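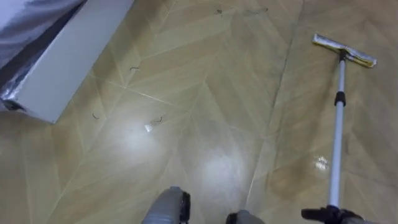
Nelelo Flat Mop with Telescopic Handle

Product group: Floor care, manual
Supplied by: Wondura Facility Supply, Grusstead

The Nelelo flat mop is intended for the routine cleaning of hard, sealed floors in schools, clinics, offices and residential buildings. It has a rectangular metal frame, a removable cloth that wraps around the frame, and a silver telescopic handle with a black plastic locking collar. The handle may be set to any length within its range and is held in place by turning the collar until firm.

Suitable floors

The mop may be used on glazed and unglazed ceramic tile, porcelain, sealed stone, vinyl and linoleum. It is well suited to glossy tile laid in a herringbone or chevron pattern, where the many short grout lines tend to hold soil. On such floors the mop should be drawn along the direction of the joints first and then across them. Polished tile shows streaks under strong light, and a second pass with a clean, well-wrung cloth is recommended.

The mop should not be used on unsealed wood, waxed floors or carpet.

Cloths

Each mop is delivered with 2 cream-colored cloths. Replacement cloths are sold in packs of 20. Cloths are to be machine washed without fabric softener and dried flat or on a line. Some fraying along the edges is normal after repeated washing and does not affect use. A cloth should be replaced when it no longer stays tight around the frame.

Directions for use

Sweep or vacuum the floor before mopping. Wrap a damp cloth around the frame, taking care that no loose corners extend under the leading edge. Extend the handle to chin height and lock the collar. Work backward toward the exit in overlapping strokes, and change the cloth when it is visibly soiled. Post a wet floor sign where the area is open to the public – glossy tile is slippery until fully dry.

After use, remove the cloth, rinse the frame and wipe the handle. Release the collar and shorten the handle for storage. Mops should be hung by the handle and should not be left standing on the frame.

Service record

The Pillai residential complex, which has 2,980 square feet of tiled corridor, has used this mop as its standard floor tool for 9 years. Site supervisor Nermina Đorđević reports that the frames remain in service and that only cloths and two locking collars have been replaced.

Ordering and support

Orders received before noon are prepared the same day. Institutional accounts are handled by Kristof Verhoeven. Questions concerning spare collars, replacement frames and floor compatibility should be directed to Brisa Maldonado in Product Support. Customers ordering for the first time are asked to state the type of floor and the finish, if known.

Orders for the winter season should be placed by the end of November.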